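Ustisville restroom gets its own cleaning schedule

December 14, 2025

The smallest restroom at the Ustisville town hall has a cleaning schedule at last, after a September survey drew 1,007 replies, most of them about the toilet.
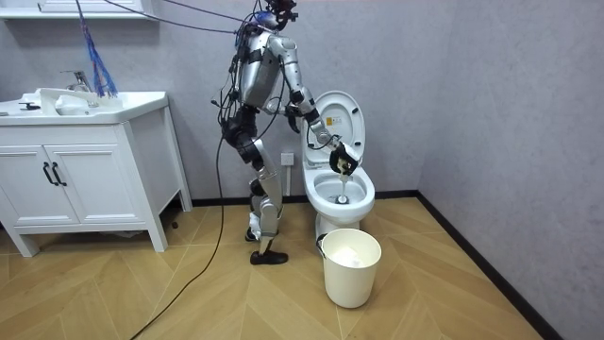 Cleaning will now be done every morning, says facilities manager Viorica Vasić, who had hoped the survey would be about parking. The new routine covers the sink, the wooden floor and the bowl, with the seat up and the brush taken right down into the water. The white bucket stays. A request for scented candles, signed by 26 residents, was declined on fire safety grounds.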